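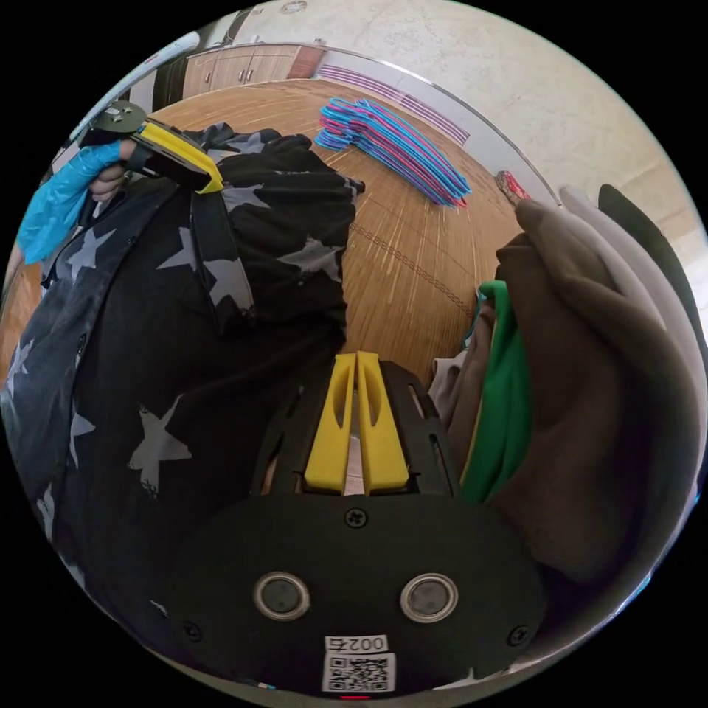

Figure 6-1. Two hand grippers in use on a garment, left hand gloved

Search this manual
Enter keyword or part number

6 Setting up folding work with the Zistton hand grippers

6.1 Scope

This section applies to sites where garment folding and sorting are being prepared for partial automation with the Nusten folding unit. During the preparation period the staff carry out their normal work with hand grippers in place of bare hands. The recordings are used to teach the folding unit how garments are held, turned and put down.

The section is addressed to shift leads and to staff who wear or hold the equipment. Installation of the folding unit is covered in Section 9.

6.2 Before the first shift

1. Read the staff information sheet (form 1394) aloud to everyone on the shift. Each person signs for themselves. A shift lead may not sign on behalf of others.
2. Name one person per shift who may stop recording at any time without giving a reason.
3. Enter the number on the white label of each gripper in the equipment log. If the label is too worn to read, scan the QR code.
4. Clear the folding area of personal papers, mail, medication and photographs.
5. Put the garments for the run in one heap within reach. Do not sort them beforehand.

Note: Folding on the floor, on a mat or on a bed is permitted if that is how the work is normally done at the site. Do not bring in a table only for the recording. The folding unit has to cope with the surfaces it will find later.

6.3 Checking the grippers

1. Hold the gripper with the yellow fingers pointing away from you.
2. Check the black screws on the mounting plate. They must sit flush. Tighten by hand with the cross-head driver supplied, and do not use a power tool.
3. Open and close the fingers fully. Movement must be even along the whole travel.
4. Wipe the fingers with a dry cloth. Lint collects in the long slots and changes the grip on thin fabric.
5. Put on disposable gloves. Change them at every break and whenever one tears.

CAUTION
Pinch point. Keep fingertips, rings and loose cuffs clear of the gripper mechanism. Staff with reduced feeling in the fingers must not operate the grippers.

CAUTION
Do not spray cleaner directly on the mounting plate. Spray the cloth, away from the garments, and then wipe.

6.4 Recording a folding run

1. Start the recording and wait for the tone.
2. Take a garment from the heap. Grip it at a seam or collar where possible. Buttons and zippers should lie outside the fingers.
3. Spread the garment and smooth it with the outside of the closed fingers.
4. Fold as you would by hand. Use the fold your site uses. If the shift has more than one way of folding a sweater, record each of them and enter the difference in the log.
5. Place the folded item on the stack and release it completely before reaching for the next one.
6. Continue to the end of the heap, then stop the recording.

A dropped garment is not a fault. Pick it up and carry on. Do not delete the run, and do not repeat it to get a cleaner one – corrections are as useful to the folding unit as the fold itself.

Dark garments on a dark background are harder to read in the recordings. If a run consists mainly of black or dark gray items, mix in lighter ones.

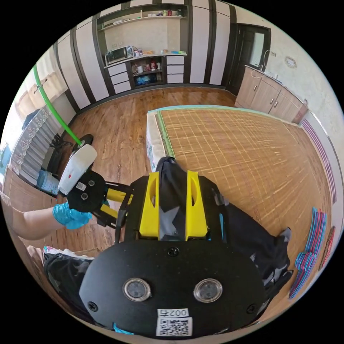
The stack must remain in the same place for the whole run. If it has to be moved, stop the recording, move it and start a new run. Items used for cleaning or laundry may stay where they normally stand, provided that no one has to step over them.

6.5 Working time and pace

Folding with grippers is slower than folding by hand. At the Skudstead site the shifts needed two weeks before the work felt regular, and output stayed below the usual level for the whole period. Plan for this before the equipment arrives. Output targets for the persons recording must be suspended in writing.

– Change over between recording and ordinary work every two hours at the latest.
– Record no one during their first week at the site.
– Do not use recordings to compare the speed of individual persons. The software has no function for this, and the export must not be used for it.

Note: At Skudstead, Waltraud Wegener (shift lead) moved the recording to the start of the shift. Wrist complaints had been entered in the log mainly for late runs. After the change the entries became rare. Other sites may find a different arrangement suitable.

6.6 Changes to duties after installation

When the folding unit is in operation it takes over flat items and plain shirts. The following remain manual work:

– garments with linings, hoods or long ties
– items with damage or stains, which must be set aside by eye
– delicate knitwear
– clearing jams and restarting the unit

The mix of work therefore changes. Persons who folded for most of the shift will spend more of it checking and feeding, standing in one position. Provide an anti-fatigue mat at the feed side and rotate the position. Difficult garments will also make up a larger share of what is folded by hand, so piece rates calculated on the old mix no longer apply and must be recalculated before start-up.

Skudstead recorded almost 200 runs before start-up. Danjuma Babalola and Rosemarie Seidel, who had folded most of them, were trained first on the feed side and later trained the other shift. We recommend the same order elsewhere. Staff who have done the recording recognize quickly when the unit is about to lose a garment.

6.7 End of shift

1. Switch off both grippers.
2. Remove and discard the gloves.
3. Return the grippers to the case with the fingers closed. Do not stack the mounting plates on each other.
4. Complete the log: gripper number, number of runs, type of garments, complaints.
5. Hand the log to the shift lead.

Questions on form 1394 and on the deletion of recordings: Carola Frerichs, Nusten site support. A request for deletion is carried out even if the run has already been used for teaching. The unit is then taught again without it at the next service date.

Section 6, revised 2018-08-14. Replaces the loose sheet "Folding runs".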